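Endwood Automation Laboratory
Gripper Comparison: Photo Gallery
January 1, 2018

The Endwood laboratory is comparing two grippers for the handling of fruit and vegetables on a countertop. The first is the Judside parallel gripper, which has served as our standard tool for general pick-and-place work. The second is the Nghiêm soft-finger gripper, supplied to us by our partners at Wesstead. Both are mounted on the same arm and run from the same controller, so that differences in the results may be attributed to the gripper and the finger material alone.

This gallery presents selected views from the work. It is intended for partner laboratories and for visitors to our site who wish to see the conditions under which the comparison is carried out. Result tables are issued separately to registered partners.

The countertop layout

The items are laid out in the same general arrangement for both grippers. Source and destination containers differ in height and in the shape of their rims, and the approach path must clear each of them.

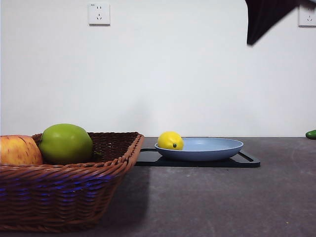

Countertop with the lemon on the blue plate and fruit in the woven basket; a dark shape, blurred by motion, is in the space over the counter at upper right.

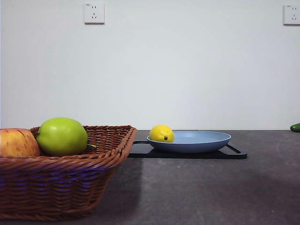

The counter with the arm out of view. The stem of the green fruit points to the right, and the black tray under the plate has a cutout handle at each end.

Notes on the method

Grasp width. Each gripper is set to its full opening before the approach. The larger fruit leaves little clearance on either side for the Judside model, and the approach angle is therefore entered by hand. The Nghiêm fingers give slightly on contact and accept a wider range of angles.

Grip force. Force is limited in the controller and is not changed during a run. Operators record any slip, as well as any mark left on the surface of an item — a matter of some importance to those partners who handle fresh produce.

Camera position. The fixed camera remains in place when the gripper is changed. After each change, the arm is returned to its home position and the calibration is checked before work resumes.

Run schedule. Each gripper completes 90 attempts, divided equally over 3 sessions. An attempt is recorded as complete when the item has been released and the fingers have withdrawn above the rim of the container.

Further views

Additional photographs will be added to this page in March, when the comparison moves to the second bench at Wesstead. Partner laboratories may request full-size copies through the Endwood publications office.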